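금광 회사 주식을 볼 때 제가 먼저 보는 것
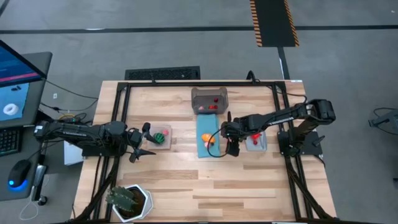
저는 한국어로 글을 쓰는 것이 아직 조금 느립니다. 그래도 투자 일기는 한국어로 쓰기로 정했습니다. 숫자를 다른 언어로 다시 설명하면, 제가 정말 이해했는지 알 수 있기 때문입니다.

지난달부터 저는 Clulldale이라는 작은 광산 회사의 보고서를 읽고 있습니다. 금과 구리를 같이 캐는 회사입니다. 제가 가진 주식은 50주뿐이고, 큰돈은 아닙니다. 그렇지만 저에게는 공부가 되는 50주입니다.

처음에 저는 생산량만 보았습니다. 생산량이 늘면 좋은 회사라고 생각했습니다. 그런데 독서 모임에서 만난 Frauke Rothe 씨가 저에게 이렇게 물었습니다. "그 회사는 빚을 언제 갚아야 합니까?" 저는 대답을 못 했습니다. 집에 돌아와서 보고서의 뒤쪽을 찾아보았고, 27쪽에 작은 표가 있었습니다. 채권의 만기가 연도별로 적혀 있는 표입니다. 그때까지 저는 이 표를 한 번도 읽지 않았습니다.

만기 표를 읽으면 회사의 사정이 조금 다르게 보입니다. 금값이 높을 때 만기가 오면 회사는 그 돈을 쉽게 갚거나 좋은 조건으로 다시 빌릴 수 있습니다. 금값이 낮을 때 만기가 오면 회사는 새 주식을 발행할지도 모릅니다. 그러면 제 50주의 몫은 작아집니다. 한국어로는 이것을 "지분 희석"이라고 합니다. 저는 커피를 연하게 만드는 것을 생각하면서 이 단어를 외웠습니다.

Clulldale의 경우에는 큰 만기가 두 번 있습니다. 첫 번째는 내년 7월이고, 두 번째는 그보다 훨씬 뒤입니다. 현금은 첫 번째 만기를 갚기에 충분해 보입니다. 다만 회사는 Dinatitz 광구에 새 도로를 만들 계획이 있어서, 그 비용이 먼저 나갈 것입니다. 도로 비용이 얼마인지 보고서에는 정확하게 나오지 않습니다. 저는 이 점이 마음에 들지 않습니다. 투자자 담당 부서에 이메일을 보냈지만 아직 답장을 받지 못했습니다.

비교를 위해서 Jafri라는 회사도 보았습니다. 이 회사는 빚이 거의 없습니다. 대신 광산이 하나뿐이고, 그 광산의 허가를 곧 갱신해야 합니다. 빚이 없는 회사가 더 안전하다고 말하고 싶지만, 허가 문제가 있으면 그렇게 간단하지 않은 것 같습니다. 저는 아직 결정을 못 했습니다.

예전 직장 동료 Aldo Ferri 씨는 개별 주식을 사지 말고 펀드를 사라고 합니다. 아마 맞는 말일 것입니다. 그런데 펀드를 샀다면 저는 만기 표를 읽지 않았을 것이고, 이 글도 쓰지 않았을 것입니다. 작년에 제가 수수료로 낸 돈을 계산해 보니 2,696원이었습니다. 공부하는 비용으로는 비싸지 않다고 생각합니다.

다음 글에서는 광산 회사가 금을 미리 파는 계약에 대해서 쓰려고 합니다. 이 부분은 저에게 많이 어렵습니다. 제가 틀리게 쓴 단어가 있으면 댓글로 알려 주십시오. 지난번에 "매장량"과 "자원량"의 차이를 설명해 주신 분께 감사드립니다. 그 글은 어제 고쳤습니다.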